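Astden Kitchen Share: your questions

What is it?
A members' kitchen behind the old Bernar bakery. You book a slot, cook what you like and leave it as you found it, or better if the last lot were students.

How much does it cost?
Membership is 23 pounds a year. Slots are free up to 30 hours, after which we start giving you looks.

Do I need to bring plates?
No. We have plenty, few of them related to each other.

Can I use the oven for a whole roast?
The big one, yes. Book it separately through Plodano, our booking system, and write down the reference it gives you. Plodano will not remember you.

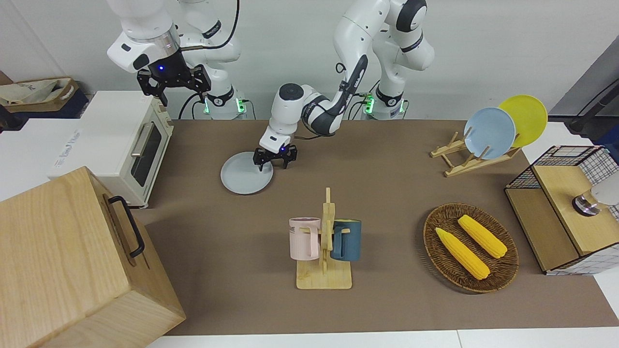
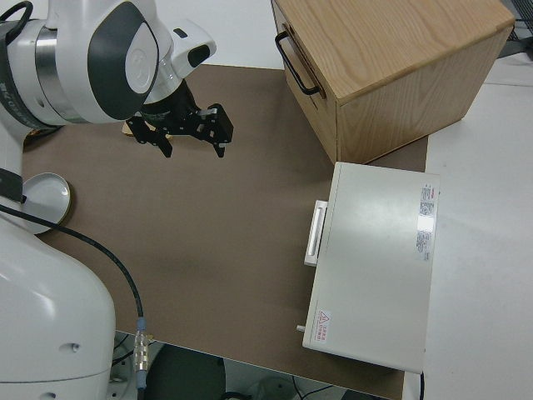

What about shelf space?
Every member gets one labelled shelf, and there are 27 of them. Food without a name on it becomes soup in the last week of the month. The soup is rather good, so complaints have been few.

Can I bring children?
Yes, if they stay with you. Under-tens may stir but not fry.

Is there parking?
There is a car park. Whether there is parking depends on the bowls club. The 278 bus stops outside and is more reliable than either.

Who is Čierny?
The dough starter. It lives in the fridge door and likes to be fed by 9 am. Help yourself to a spoonful, then top it up with equal flour and water.

I broke something. What now?
Write it in the red book. We charge for pans and knives but not for mugs, as most of them had it coming.

Can I cancel a slot?
Up to noon the day before. After that it counts towards your hours, even if your aunt turned up.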